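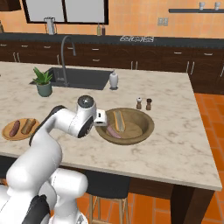
Render: arm over the island, gripper at the near rim of the wooden bowl.

Ticket – Clinora crew rostering, recurrent sim slots dropping off pilot rosters
Opened by: Roy Dunmore, crew planning, Heltley base
Assigned: Sunil Akanda
Priority: high

RD 07:40
April roster published overnight. Recurrent sim sessions missing for 13 first officers, all turboprop fleet. Captains fine. Slots still show as booked on the training center side (Urumow) so they'll be expecting people. First session is tomorrow early. Need this back before crews start swapping days off.

SA 08:05
Looking. Did anyone rerun the import after publish?

RD 08:11
No. Only thing touched was Krūmiņa's record, base transfer, done yesterday afternoon. Hers is one of the missing ones.

SA 08:50
Import log says 67 training events recieved, 51 written, rest skipped. So 13 doesn't add up yet, will come back to that. Skips all have the same message, "qualification not current on duty date".
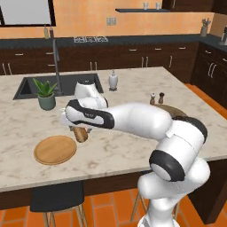

Checked two of them by hand and both are current till end of next month. Clinora is reading the expiry as the day the last check was flown – validity period not getting added on. Only happens where the rank code is the new one.

RD 09:02
New rank codes went in with the last update, yes. Captains kept the old code.

SA 09:30
That's it then. Validity table has no row for the new code so it adds nothing. Added the row on test, reran, all 67 written. The extra skips are ground school days, same cause, you just hadn't got to those. Ok to run on live?

RD 09:34
Yes go. Don't republish the whole roster tho, only the affected lines or everyone gets a change alert at home.

SA 10:15
Done on live. Partial publish, affected lines only. 2 came up with a rest conflict against a late finish the night before, left those unassigned for you.

RD 10:40
Got them, moved both to the afternoon session, Urumow confirmed by phone. Krūmiņa shows under the new base now too. Leave open till the May import has run pls.

SA 10:44
Ok. Status set to monitoring.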